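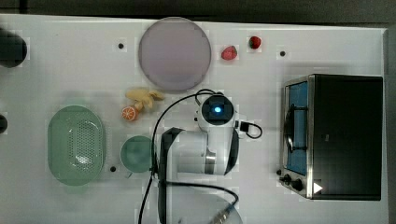 Fig. 1. Tabletop cell, overhead view: toy food, plate, colander, bowl, toaster oven and arm.

Lecture 9: From Pixels to Waypoints
Perception and planning for a single-arm kitchen task

Print | E-mail these notes
Reading time: 9 min

1. Scope

These notes cover the software path from one overhead image to a motion the arm can execute. Low-level joint control was treated in Lecture 8 and is assumed. The lab stack is Skerner for perception, Verero for task and motion planning, and Olholm for logging and replay. You need all three installed before the lab session.

The running task is written as follows in the task file:

put(orange, bowl)
put(banana, plate)
put(strawberry, colander) for all strawberries

The toaster oven is not a target in this task. It is an obstacle with a door, and the door is treated as closed and locked in the planner regardless of what the perception layer reports.

2. Coordinate frames

Four frames are used: world, table, camera and tool. The table frame has its origin at a corner of the tabletop, z up. All object poses are stored in the table frame. Do not store poses in the camera frame, even temporarily, unless the variable name says so. Most of the errors in last January's lab reports were frame errors, and a majority of those were a transform applied in the wrong direction.

Notation: T_ab maps a point expressed in frame b to frame a. A detection at p_cam becomes

p_table = T_table_cam * p_cam

An overhead view looking straight down makes this step look easier than it is. A small tilt error in T_table_cam gives a position error that grows with distance from the camera axis. Check the calibration at the edges of the work area as well as the center.

3. Detection

Skerner returns a list of instances, each with a class label, a mask, a score from 0 to 100, and a depth estimate. Discard anything with a score under 40. Four cases in Fig. 1 deserve attention.

3.1 Repeated classes. There are two strawberries near the upper edge of the table, a short distance apart. The label alone does not identify an object. Skerner assigns an instance ID on first detection and keeps it by nearest match between updates. If both are moved between updates, the IDs may swap. For this task a swap is harmless, but the planner must still receive two distinct IDs.

3.2 Near neighbors. The orange slice lies just under the left end of the banana. With a loose mask threshold the two can merge into one instance labeled banana. The merged centroid shifts toward the slice, and the grasp axis rotates with it. Check the mask area against the class prior before accepting the instance.

3.3 Low contrast. The plate is a pale lavender-gray on a white table, with a rim only slightly lighter than its face. Color segmentation is a poor choice. Fit a circle to the depth edge and use its center as the place pose.

3.4 Small dark marks. Three black dots are visible on the tabletop. Skerner has no class for them, but the generic blob detector will report them as unknown objects, and Verero will then plan around each one. Apply the height filter before the blob detector. A region with no measurable height above the table plane is removed from the collision set.

4. Self-occlusion

The arm covers the lower center of the view. Two things follow.

First, the arm must be masked out. Skerner projects the link meshes using the current joint state and removes those pixels. The meshes do not include the cables. One long black cable loops over to the left of the arm and runs down beside it, and a shorter one curls out on the right of the wrist module. Both fall outside the projected links. Dilate the arm mask by 36 pixels for this setup.

Second, whatever is under the arm is unknown, which is a different state from free. The occupancy grid has three values: free, occupied, unknown. The bowl sits immediately left of the arm's body, so the dilated mask may remove part of its rim. Keep the last full observation of the bowl until a new one with complete coverage is available.

5. Planning

Verero takes the object list and the task file and searches over action order. Each pick has up to nine grasp candidates, sorted by clearance. The cost is path length plus a penalty for passing close to occupied cells.

The right side of the table is taken up by the oven, modeled as one box. Include the control knobs in that box. They are on the metal front panel and are easily lost when the box is fitted to the dark top only.

The containers differ in how they are approached:

Plate: flat target, release height 9 mm above the surface.
Bowl: descend on the vertical axis through the fitted center.
Colander: oval, so the place pose needs a yaw angle. Take it from the long axis of the mask. Depth returns over the perforated floor are noisy — use the median.

Replan after every place action. Do not reuse the remainder of an old plan, even if no object is reported as moved.

6. Lab exercise

Replay the recorded session Thampi in Olholm and complete the following.

a. Plot detection score against time for both strawberry instances.
b. Set the arm mask dilation to zero and report which false objects appear in the collision set.
c. Run the planner 100 times with the unknown cells treated as free, then 100 times with them treated as occupied. Report planning time and failure rate for each.
d. Add an error of one degree to the camera tilt and give the resulting position error for each container.

Submit the plots and the modified configuration file. Source code is required only for part b. Keep the Olholm replay seed in the header of the report so that the runs can be repeated.

Notes revised 28 Aug 2026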